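Tarnari Concept Car Index – README

Last touched March 15, 2023, by Declan. Version 5 of the file layout. Older ones are in the attic folder, don't use them.
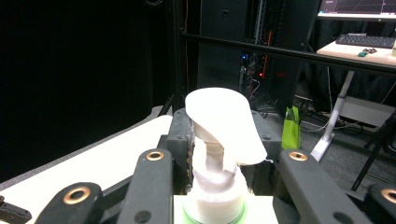 What you get is one big table of concept and show cars, one row per car per showing. So a car that went to three shows has three rows. People keep emailing about "duplicates". Not duplicates. Check show_id before you write in.

951 rows right now. Cars only, no trucks over light commercial size, no motorcycles, no one-off customer specials unless they sat on a maker's stand.

Where it came from

Started as Murray Baxter's box of press kits from his years doing design coverage for the Cirnatville paper. He kept everything. Kevin Noonan typed up the first batch, I did the rest, Rawiri Ashby wrote the scripts that check the columns. Later rows come from show catalogs and our own notes walking the halls.

Press kits lie a bit. Power figures for cars that never ran, range figures for batteries that weren't in the thing. We copy what the kit said and mark it claimed. We don't fix it.

Files

cars.csv – the main table
shows.csv – show name, city, opening day, press day
people.csv – lead designers where the kit credits one
notes.txt – free text by row number, messy, worth reading
attic/ – old layouts, kept so old links work

Columns in cars.csv

row_id – never reused, even if a row gets pulled
car_name – as printed on the stand card, spelling and capitals left alone
maker – parent brand at the time, not who owns it now
studio – where it was drawn, blank if the kit doesn't say
show_id – joins to shows.csv
body – coupe, sedan, wagon, ute, van, other
doors – what opens, counting the tailgate
drive – front, rear, all, unknown
power_claimed – in kW, converted if the kit used horsepower
runner – yes, no, pushed
color – the stand color, one word
production – yes, no, sort of
source – kit, catalog, notes

"Pushed" means it rolled but somebody had to push it on. Kevin wanted that as a seperate value and he was right, there are a lot of them.

"Sort of" under production is a judgment call. If the headlights and the name made it to a showroom but the rest got watered down, that's sort of. Jarrah Whitelaw and I disagreed on 13 of these. Her calls are in the table, mine are in notes.txt.

Known problems

Studio is thin before the later kits. Lots of blanks. A blank is not "home studio", it's a blank.

Color is bad. Silver, gray and champagne were used any old way by whoever was typing. Don't build anything on it.

The Flivetti wagon is in there under two names, one for the preview night and one for the public days. Badge changed overnight. Left both in on purpose, same chassis note on each.

Cartwright rows have power in horsepower in the original kits and we converted them twice at one point. Fixed in version 5. If your copy is older, get a new one – the numbers in it are way too low.

Press day and opening day were swapped for a few of the smaller shows. Think we got them all. If a car seems to have been shown before its own unveiling, tell me.

Interiors are barely covered. Half of these cars had black windows and nothing behind them.

What it's ok for

Counting body styles over the years. Seeing how long between a show car and the showroom one. Settling arguments. School projects, sure.

Not ok for valuing a car, or proving one is real. Had a guy try to use row 5 to back up an auction listing. Please don't.

Using it

Plain comma files, UTF-8, header on the first line. Opens in any spreadsheet. Watch out for car names that look like dates or numbers, your spreadsheet will "help". Import that column as text.

Rawiri's checker is check_rows.py. Run it from the top folder. Prints a line for each row it doesn't like, prints nothing if all good. It wants Python 3 and nothing else.

Sending fixes

Row number, what's wrong, what it should say, where you saw it. A scan of the kit page is best. Forum posts don't count as a source, neither does "I was there" unless you have a photo of the stand card. Sorry.

Fixes go in when I get to them. Next proper release is September, after Murray sends the last of the wagon and van kits. Small stuff might land before then.

License

Table is free to use and share, credit "Tarnari Concept Car Index". Kit text and kit photos belong to the makers and are not in here, dont ask us for copies.

To do

– fill doors for the vans
– one spelling for studio names
– sort out color or drop it
– people.csv has the same designer in twice where he moved makers, needs an id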